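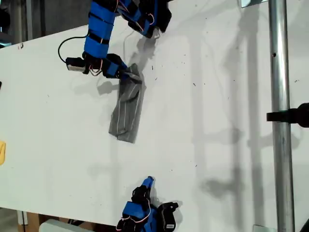 About Vonon

Vonon is an independent research center for the study of everyday contact between people of different origin. We work in the social sciences, mostly in sociology and social psychology, and we are located in the town of Brøndum, on the second floor of the former customs building. We started 15 years ago as a reading group of doctoral students who were not satisfied with the questions in the large surveys on migration. These surveys asked people what they think about foreigners in general. We wanted to know what happens when one person with an accent asks another person to hold the elevator.

Since that time we have stayed with this kind of question. Our subject is small situations: the stairway, the bus stop, the waiting room, the line at the bakery, the parents' evening at school. In such places people decide very quickly if they help, if they answer in a friendly way, or if they look at their telephone. These decisions are mostly not planned and many people do not remember them afterwards. For this reason it is difficult to study them by asking, and we have spent a large part of our years in developing other ways.

What we study

Our work is organized in four lines.

The first line is about help between strangers. In our field experiments a member of the team asks for a small favor in a public place, for example the direction to the train station or change for a parking machine. We vary the language, the clothes or the family name that is mentioned, and we note what the other person does. The favors are always small. We do not ask for money, we do not ask at night, and we do not ask people who are alone with small children.

The second line is about neighbors. In the district of Pastov we follow 247 households in apartment buildings where the older residents and the newer residents often have no common first language. We visit the same households every June and ask them who they greet, who has a key of their apartment, from whom they have borrowed something, and with whom they had a disagreement about noise. The Pastov study is our longest one. It has taught us to be patient with our own theories. In the first years we expected that more greeting would lead to more borrowing. In Pastov it went often in the other direction: first came a broken drill or a missing egg, and the greeting came afterwards.

The third line is about written contact. Many institutions answer the public by e-mail, and the tone of such an answer can be warm or cold while the information is the same. We collect and compare answers from libraries, sports clubs, music schools and housing offices, and we have made a coding manual for politeness in short messages. The manual is free and can be requested from our office. A second edition is in preparation, as the first one did not treat emoji.

The fourth line is the youngest and deals with memory. We ask older people who moved to a new country in their childhood to tell us about the first person who was kind to them there and the first person who was not. We have now 155 of these conversations in our archive, in nine languages. It is slow work to transcribe them. We do not publish full conversations, only short passages, and only after the speaker has read the passage and agreed.

How we work

Vonon is a small center. At present we are 21 people, including the student assistants and the colleagues who work with us part-time. The most of us came to Brøndum from somewhere else, and the language in our kitchen changes depending on who is making the coffee. Official meetings are in English. Field work is done in the language of the place.

Every study begins with a written plan. In it we state what we expect, how many observations we will make and what result would show that we are wrong. The plan goes to an outside reader before the data collection begins, and it is put on our website together with the final report. When a study does not find what we expected, we publish it also. Some of our reports have therefore a rather modest title.

Experiments in public places have a special difficulty, as the persons who take part do not know it at that moment. We take this seriously. Each such study is examined by an external ethics board. We do not record faces or voices in the street, and our notes contain no detail by which a passerby could be recognized. Where it is possible, we explain the study to the person directly after the situation, and he or she can ask that the observation be removed. In our interview studies everybody receives the information in writing in his or her own language, and can stop at any moment without giving a reason.

We are often asked if our findings can be used to predict how a certain town or a certain group will behave. They cannot. Our studies show averages and differences between conditions, in certain places and in certain years. We ask journalists to keep this in mind, and we are happy to read a draft before it is printed.

Firnent, our publication series

Our reports appear in the series Firnent, which we edit ourselves. The issues are short, mostly between 20 and 40 pages, and are written for readers without training in statistics. The tables and the technical part are in an appendix. Firnent is available as a download without charge. Printed copies can be ordered from the office as long as we have them, and you pay only the postage. The issue on waiting rooms is out of print.

We accept proposals for guest issues from researchers outside the center. The topic should fit to one of our four lines and the data should be your own. Please send a summary of one page first and not the full manuscript.

For schools and municipalities

Two times in a year, in March and in October, we offer a workshop for teachers and for employees of municipalities. The participants design a small observation study for their own place of work, carry it out during three weeks and come back with the results. Earlier groups looked at who speaks at parents' evenings, at the seating in a cafeteria and at the time that passes before a visitor at a service desk is greeted. The workshop is in English, with help in other languages when we know of it in advance. There is space for 12 participants.

School classes from the ninth grade can visit us in the morning between 9 and 12. The visit includes a talk and an exercise in the town center, so please bring shoes that are good for walking also in rain.

Funding

We are a nonprofit association. Our income comes from public research grants, which we apply for project by project, from workshop fees and from the contributions of our members. We do not accept orders from political parties. If a municipality pays for a study, it has no right to change or to hold back the report, and this is written in the contract.

Working with us

Open positions are published on the page "Jobs". We take student assistants for at least one semester, and we pay them also for the time of training. For field work we are especially looking for people who speak more than one language in daily life, and a perfect grammar in English is not necessary. Applications without a photograph, please. We remove the names before the first reading.

Visiting and contact

The office is open in the morning until 12:30 and in the afternoon from 2 to 4. The entrance is on the side of the harbor, and the bell is marked Vonon. There is an elevator, which you reach through the courtyard. In July the center is closed, and e-mails are answered again from the first week of August.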